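April 2020

Putty trials, second go. Bench by the window.

Lorna is convinced the pink stuff is better than the white for holding card while the glue takes. I am not. I said so last time and got told I hadn't kneaded it enough, so today I kneaded it until my thumbs ached, and I still think we're being sold children's modelling clay at a model maker's price. The supplier (Skasto) says "leaves no trace". We'll see. Everything leaves a trace on cream card if you wait long enough.

What we're after, for anyone reading who wasn't in on the Widumport job: the roof pieces are thin cream sheet, scored and bent, and they won't stay down while you work on them. Pins leave holes. Tape lifts the surface, as Vitalii found out on the big gable. Weights slide. So the idea is a lump of something soft near a corner, pressed on, left there, peeled off afterwards. Fine as an idea. It was Jean's originally and she used it years ago with ordinary white putty, and I have yet to hear what was wrong with that.

Method, such as it is. One lump kneaded for 3 minutes by the clock, pressed on with the flat of the thumb, left for 30 minutes, then rolled off towards the edge. Repeat on a fresh sheet with 60 minutes. Then the same with white. Uyên wanted a third lot left overnight and I've no objection, except that we would never leave it overnight on a real job, so I don't know what it would tell us. 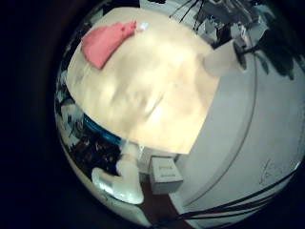

The other thing I don't trust is the card. This batch won't lie flat for anyone, and a sheet that wants to curl will pull against the putty in a way a flat one won't. If the pink does badly we'll blame the pink, and if it does well we'll say it can manage even a bad sheet, and either way we've tested two things at once. Soudabeh says store it under the drawing boards for a week and start again. Sensible, but we haven't got a week of spare board.

Results so far, pink only:

30 minutes: came off in one piece. Slight dull patch where it had been, which I can see if I tilt the sheet to the window and Lorna says she can't. Rubbed it with a clean eraser and made it worse.

60 minutes: came off in 2 pieces, the smaller one needing a fingernail. Dull patch again, same sort of size. No colour left behind that I could find, I'll give it that. I had expected a pink stain and was rather looking forward to it.

White not started. Ran out of morning.

Creases: Vitalii asked whether the pressing puts creases in. I can't say. The sheets had faint ones before I began and I didn't mark which were where. My fault. Next time pencil a ring round any old crease before the putty goes anywhere near.

Also to do:
— ask Drudach what they'd charge for the heavier sheet
— find Jean's old white putty, last seen in the tin with the scalpel blades
— paint over one of the dull patches. If it doesn't show under paint then I've been fussing over nothing, and Lorna may say so in this book

Not ordering any more pink until the white has had its turn.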